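Momov stone works, open day

The Momov plant sits at the end of the Silau freight spur and opens its doors once a year, in May. We joined the morning round, which starts at the block yard and follows the material through sawing, calibration and polishing.

Granite arrives from the Plitdale quarry in blocks. The gang saw carries 56 blades and runs on a slurry of steel grit, lime and water. Feed rate depends on quartz content – the harder blocks stay in the saw overnight. Slabs are then resin-filled and polished in stages. The line turns out almost 200 slabs a week.

The last stop was the planning office. A mottled gray-brown pattern is the usual choice for long counters, as it hides joints well.

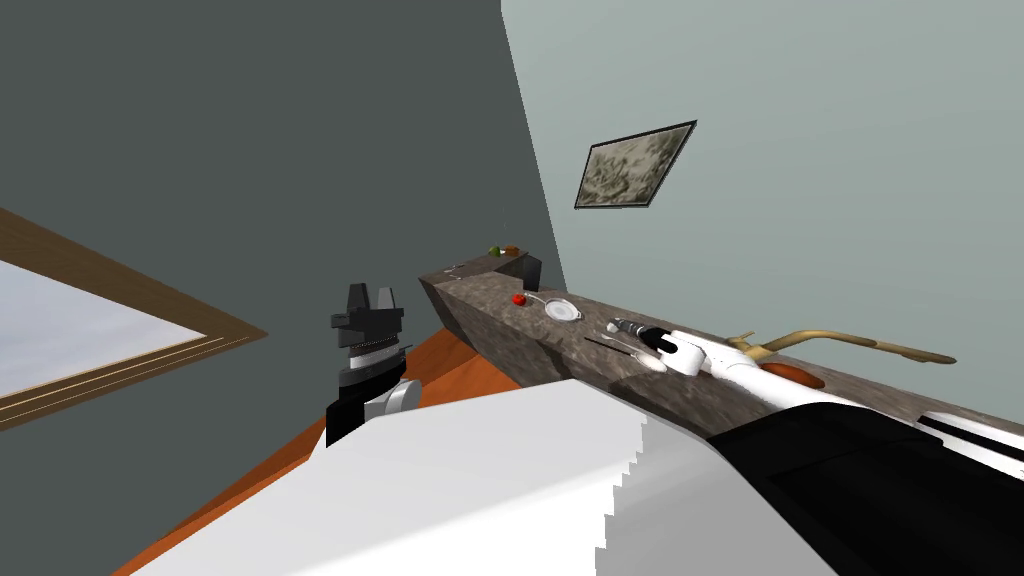

Sealing, one visitor remarked, matters more than finish, and the counter in the Lūse showroom had stained within a year for lack of it. Our guide agreed in part. Absorption varies by block, and the plant tests a sample from each before quoting.

Offcuts go to a crusher beside the yard. Process water is settled and reused. Parking is by the weighbridge, and safety shoes are required past the saw hall.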